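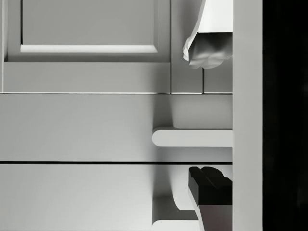

November, after lunch. Third week of running the put-away cell in simulation before the real one gets bolted to the floor in the packing room, and I have spent most of it thinking about drawers. At Emamell we have people who have opened these things with a hip while carrying two totes and a coffee. The sim arm gets no hip. It gets a bar handle on a flat drawer front, with another one below it, and a black-tipped finger that has come up against the top edge of the lower front when the useful part of the drawer is further down. The shading on the pale fronts is so slight that I squint at it too, so I'm inclined to be forgiving. Wing-yan is less inclined. She ran put-away for the floor before she came over to us and calls this "knocking on the furniture."

Settings for my own benefit later: grasp script from Zernero, unmodified. Batch of 200 starts overnight, random drawer each time, cloth left in. Approach height to be lowered for the next batch. Do not touch the friction values again, past me, you know what happened.

Talked with Wing-yan about what the job turns into once this works. The slide that went upstairs says the cell "frees staff for higher-value tasks." She asked which ones. I said I'd find out. So far the list is: clearing jams, relabeling what the cell can't read, and walking over when the light goes amber. She pointed out that the last one used to be called supervising and paid more.

Her other point, which I am writing down so it gets into the requirements and doesn't die here: on the floor, put-away is when people notice things. Cracked lids, a return that was never logged, somebody's lunch. The cell will put the lunch in a drawer.

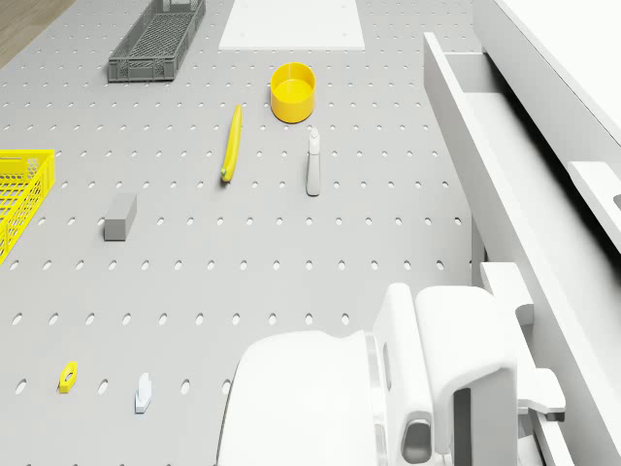
I proposed a reject bin. She proposed a person. We settled on a reject bin that a person checks at the start and end of each shift, and I'm to ask Yu whether those minutes count against the shift target of 900 items. If they do, the bin will not get checked, and we both know it.

Also still open:
- Who is allowed to stop the cell. Current draft says "trained operator," and the training is 40 pages. I'd like anyone standing there to be allowed to stop it.
- Drawer left open after a fault. In sim the next run resets everything. In the packing room the next run is a shin.
- Flovelach want 500 clean cycles before they'll sign off on the install. Need their definition of clean in writing. Mine has been getting more generous as the month goes on.

Wing-yan is coming back before four to go through the amber-light procedure. She has asked for a version that fits on one side of paper. I have three sides and a diagram - will cut the diagram.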